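Chegou a época das mangas e a nossa mesa da copa já deu por isso. Quem passar cá em baixo pela manhã encontra fruta para todos, e desta vez decidi escrever umas linhas sobre ela antes que desapareça! 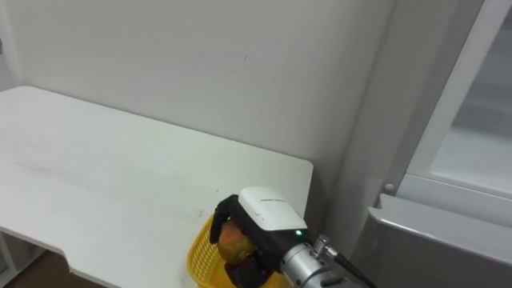
Retno Rahman
Responsável pela copa e pela horta, Pravholm

Gosto de mangas com a pele assim, laranja a puxar para o castanho-avermelhado, ainda com um bocadinho de verde. Mas a cor engana muito (já me enganou a mim, e mais do que uma vez), por isso carrego de leve com o polegar junto ao pé. Se cede um pouco, está boa para comer. Se está rija, fica cá fora mais 3 dias, e nada de a enfiar logo no frio, que assim não amadurece como deve ser.

Em abril encomendámos 35 quilos à Celtero e foi-se tudo num instante, metade em batidos. A receita do costume continua colada na porta do armário: 400 gramas de manga, um iogurte natural, sumo de meia lima.
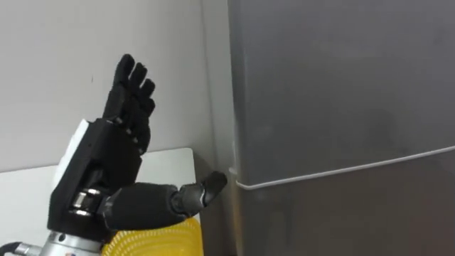
Fruta madura pede frigorífico, e de preferência no mesmo dia. Lá dentro aguenta bem mais uns dias, desde que não leve com os frascos de molho em cima. O nosso é o cinzento, grande, mesmo à mão do cesto amarelo, portanto não custa nada ir passando para lá as que já estão no ponto. Lavem só na hora de comer, por favor, que a humidade estraga a pele.

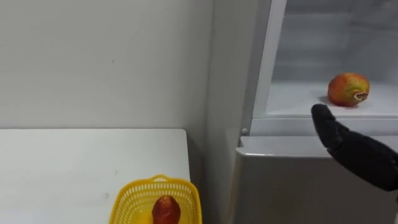
E deixem espaço na prateleira! O pessoal da Grundgate costuma guardar lá o almoço e eu prometi que não ocupava tudo com mangas. Se alguém quiser levar caroços para germinar em casa, tenho um saquinho de lado, é só pedir.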